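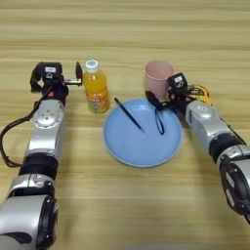 # Urus Hard Wax Oil for Tables and Worktops

I sell a lot of things out of this little shop, and the Urus oil is the one I'd miss most if it vanished tomorrow. It goes on thin, it smells faintly of oranges for a day or so, and it leaves pale wood looking like pale wood. If you've ever put the wrong stuff on a light table and watched it turn the color of weak tea, you'll know why I get excited!

I started using it back in August on my own kitchen table (bought used, previously finished with what I can only guess was floor varnish). I sanded the whole thing back, did two coats over a weekend, and we've eaten off it every day since. Breakfast, homework, a truly stupid amount of soup.

## What you get

- One tin of Urus oil, clear matte, item no. 3093
- A white applicator pad
- The Terncombe lint-free cloth, which I throw in myself and which is much better than an old T-shirt

The tin is enough for 12 square yards in one coat on bare wood. Second coats go further, so most people doing a family-size table end up with a good bit left over. Keep it! Push the lid down hard, store it upside down, and it'll be fine for touch-ups.

## Putting it on

Sand to 120 grit, then 150. I used to go finer and I've stopped, the oil just sits on top if the surface is too smooth. Vacuum, wipe, vacuum again. Stir the tin from the bottom (don't shake it) and pour out a puddle no bigger than a pancake.

Work it along the grain with the pad. It'll look like you haven't used enough. You have. Leave it five minutes, then buff off everything that's still shiny with the cloth, and check from a low angle with a lamp for spots you missed.

Overnight between coats is plenty in a warm room. In my garage in winter it takes two nights, so plan for that if you're ordering this month.

Lay your used cloths out flat outside to dry before they go in the trash. Oily rags in a heap can heat up and catch fire, and I'm not kidding about that one.

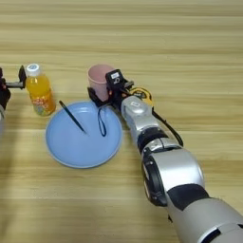

After the second coat, give it a full week before you put a wet glass down and walk away. You can use the table sooner if you're gentle with it. Once it's cured, clean with a damp cloth and a drop of plain dish soap. Skip the spray cleaners, they strip the wax and you'll be back here buying another tin (which, fine by me, but still).

## Does it work on my wood?

Beech, ash, maple, birch and oak all take it nicely. Pine is OK but drinks the first coat, so allow extra. On walnut I'd go for the Zeldale dark oil instead, it has more depth. Neither one will do a thing on laminate or over old varnish, so sand down to bare wood or save your money.

## How it compares

I tried it side by side with the Srivastava table wax on two offcuts from the same board. The Srivastava is lovely to the touch, softer, a bit more glow, and I still stock it for shelves and picture frames. For a table that gets real use I'd take the Urus, mostly for how easy it is to fix. Scuff the bad patch with a bit of 150 grit, dab, buff, done.

## Ordering

The new batch came in Dec 16, 2006 and the lids are a much better fit than on the last lot. If you have one of the old tins that leaked, write to me and I'll swap it. Two or more tins ship in the same box for one postage charge.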